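Betreff: Re: [Packpapier-Liste] Schnittmuster im Raster übertragen

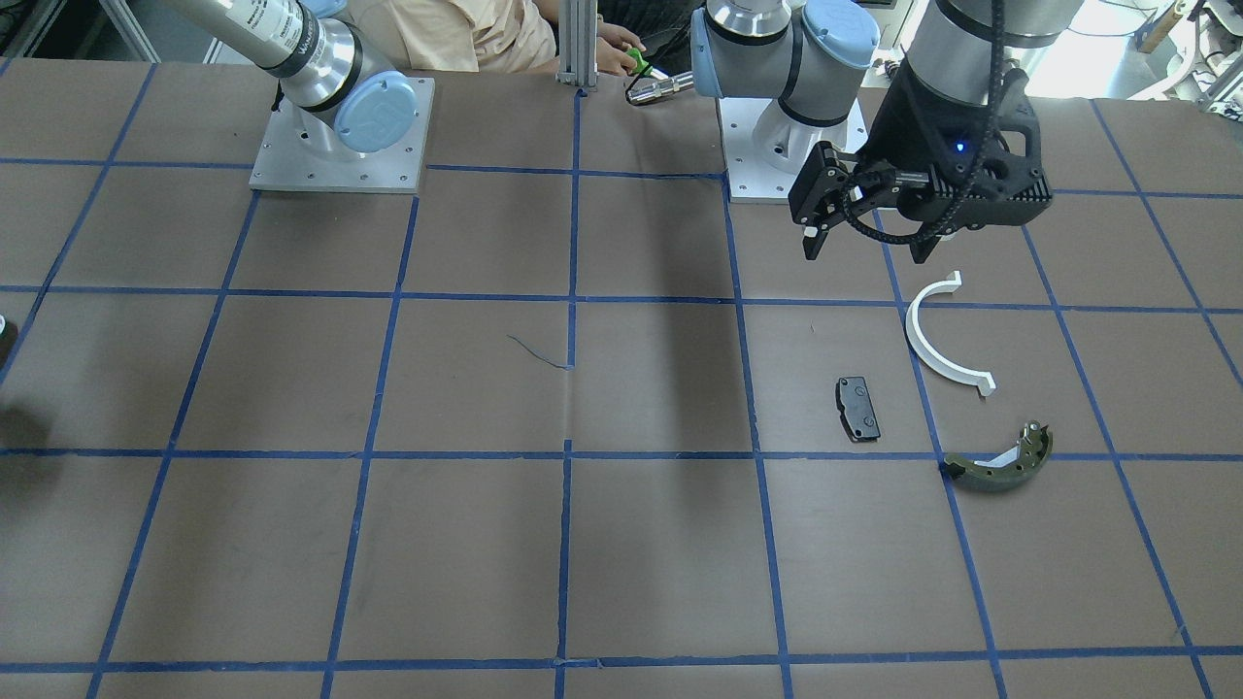

Am 20/02/2024 schrieb die Liste Gendemberg:
> Klappt das Vergrößern auch ohne Plotter?
> Mein Mantelrücken wird immer schief.

Und wie das klappt! Ich habe den Mantel Ulline im Oktober komplett von Hand vergrößert, Kästchen für Kästchen, und war selig. Zieh zuerst die Mittellinie und miss die Diagonalen nach, dann wird auch der Rücken gerade. Am Armloch nehme ich 9 Hilfspunkte (herrlich rund!).

Viel Spaß dabei!

3 Kommentare · 9 Mal geteilt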